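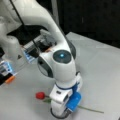 Arm over the rose stem, main bench, Cirimgate

Cirimgate is a shared workshop. Started by Ecaterina Ghiță and Aurel Bălan in January with 2 benches and a kettle, now we build robot stuff most evenings. Members pay monthly, come when they like, bring own snacks.

Main project is Bandier — getting an arm to pick up one flower and put it in a cup. Sounds easy. Thin stems are horrible. We've logged 1,176 tries so far, the plan was to stop at 1,000 but there you go. 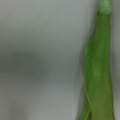

Green stalk, close up from the wrist camera

Ecaterina does the gripper side and most of the wiring. Aurel writes the code, and Bucur, our parts shelf system, wich is his too so blame him for the labels. Next up is Sellik, a smaller arm you could build at home on a kitchen table.

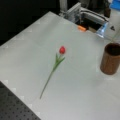 Doors open at 7 in the evening. No experience needed, we'll find you a screwdriver and a job. Bring a laptop if you want to code, old one is fine. Tea is free — biscuits are'nt.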